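Ticket: Family section on Lasier profile pages shows the wrong relatives
Product: Fovora celebrity and fan wiki
Opened by: Shaohua Su, Gradville fan pages
Status: Waiting on support

Hello everyone, and thank you for being so patient with me last time! I look after the Lasier family pages on Fovora (50 profiles now, which still makes me smile), and since the update in May the cousins and uncles have been getting mixed up. Mutiso Lasier's little girl is listed as her own aunt, and her two half brothers have vanished completely. I cleared my cache, signed out and back in, and tried my husband's laptop, all with the same result.

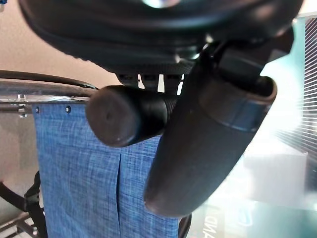
Tianyou Qian: Thanks, Shaohua, that's a lovely clear report. Could you open the mother's profile, choose Edit Relations, and tell us whether the half brothers are saved under "sibling" or "other"? Please don't delete anything yet.

Well, I did as asked, and they are both under "other," though I could swear I put them under "sibling" when I first made the page. I moved one back and saved, and up came error 400.

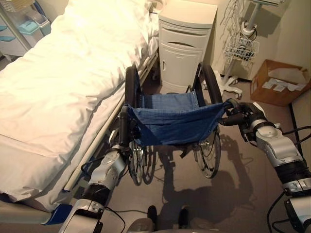

The birthday box may be part of the trouble too. Whenever I fill in a birthplace, the family list reshuffles itself, and the grandparents drop to the bottom. I'd also love the cousins kept in one tidy row, smooth as the white duvet on that bed, but please fix the aunt business first, as the fans have started writing to me about it. I'm usually online after 7 p.m. and happy to test anything you send over.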